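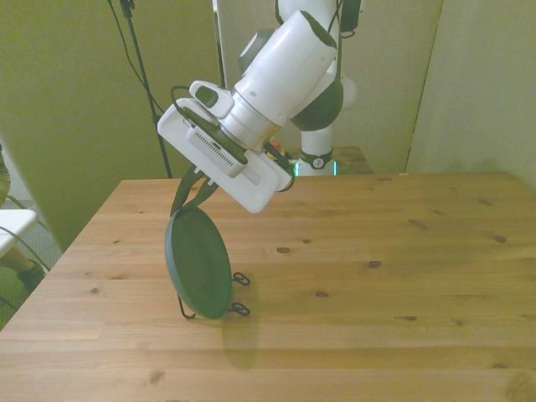
Plates on Show: notes for the Standum home talk, May 28, 2022

(Wait for the chairs to settle. Water is on the left. Speak up for the back.)

Good afternoon, everyone, and thank you for coming in when you could be out in your gardens. I'm going to talk for a while about plates, and mostly about plates standing up, which I know sounds like a small subject, but I have managed to fill a good part of my life with it and I don't see why you shouldn't have an hour of it too.

I grew up in a house where the good plates lived in a pile at the bottom of a cupboard, with paper napkins between them, and they came out at Christmas and went straight back in again. My mother was so afraid of chipping them that I don't think any of us could have told you what the pattern was. When they came to me I put one on a stand on the kitchen shelf, and I found I was looking at it every morning while the kettle boiled — and I have been standing plates up ever since.

(Pause here. Ask who has plates at home that never come out. Let a few people answer, they always have lovely stories.)

Now, stands. A plain wire one will do for most of us. I like black wire, especially with a dark plate, say a deep green that has a bit of grey in it, because the two sit quietly together and the stand more or less disappears. The little curled feet at the front are there to catch the bottom rim, so that is where you want the plate to rest. Hold it by the top edge, bring it down gently until the lower edge is in the wire, and keep hold until you feel the weight go. Then let go slowly. I have rushed this, and I was sweeping up for quite some time afterwards.

(Do it with the dinner plate from the box. Then again with the side plate, which is fiddlier.)

Size matters more than people expect. A big plate on a small stand leans back and frightens you every time a door shuts, and a small plate on a big stand slides down and looks as if it is sulking. Take your plate with you when you go to buy one. The people at Vinside, over on Escobar Road, are very patient about this and have never once minded me unwrapping things on their counter.

Then there is what you put underneath. I'm very fond of pale pine, knots and all. A dark round plate looks well against long light boards, and if you have a window to one side you get a soft shadow too, which moves about during the day and costs nothing. Do check that the table is steady first. Lean on it. If it rocks, fold some card under the leg before the plate goes anywhere near.

(If time is short, skip to the care part.)

Care is simple. Lift the plate off to dust it, wipe the wire with a dry cloth, and look at the ends of the wire now and then in case one has started to scratch the glaze. I do mine every 3 weeks or so, when I remember, and I don't always remember.

The next talk is in June and it is all about jugs, from the Jemitwood collection. There's a sheet by the door for names.

(Questions. Leave the stands out so people can try them. Box goes back under the table afterwards, heavy plates at the bottom.)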